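What the ferry cook learned from 300 breakfasts

By Melleo features desk
April
4 comments | 353 shares

She has already put the kettle on when I arrive, and before I have my coat off there is a plate of buttered toast in front of me.

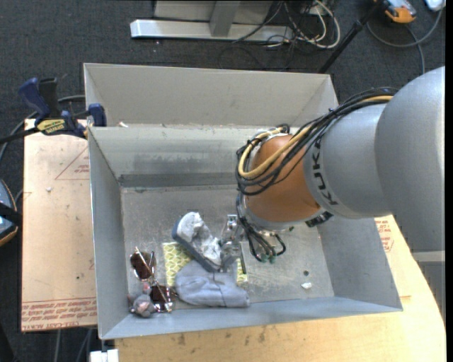
For eleven winters she cooked on the overnight boat out of Altport, in a galley she says was narrower than her mother's hallway, and she still can't make toast for one. "I do a loaf," she says. "I put the whole loaf under and then I look round and there's only me and the dog."

She came to the work sideways. She had been doing the books for a seed merchant and hated it, and a neighbour mentioned that the boat was short of someone for the early shift - up at three, porridge on by half past, everybody fed before the harbour lights came into view. She thought she would do a month of it. "I was sick the first four nights," she tells me, quite cheerfully. "Properly sick, with my head in a bucket and the bacon going. And on the fifth night I wasn't, and that was that."

A full crossing meant 300 breakfasts, and she is still particular about how they were done. The eggs were cracked the evening before into tall jugs, the mushrooms went in dry and were salted late, and the porridge was made with water and a good fistful more oats than the packet wanted. Lorry drivers, she says, are the politest people in the world before dawn, and school parties are the hungriest. "You'd get a child who'd told his teacher he never ate breakfast, and he'd be back up for thirds with his jumper on inside out."

I ask about rough weather and she gets up to show me, planting her feet apart on the lino and swaying a little with the teapot in her hand. The trick is in the knees, and in never filling a pan beyond halfway. She lost a whole tray of tomatoes once, somewhere off Wallo Point, and was finding pips behind the fridge until spring.

These days she cooks a community lunch twice a month, and she has been writing her recipes down at last, in a blue exercise book with a rubber band round it. Her daughter wants them typed up. She isn't so sure. "Half of them say 'until it looks right'," she says, "and I don't know how you'd type that."

Does she miss the boat? She thinks about it for a good while, buttering. "I miss the quiet bit just after everyone had eaten, when I'd take my tea out on deck. I don't miss the washing-up." Then she wraps four slices in foil for my train, and won't hear a word about it.

3,340 views
Share this story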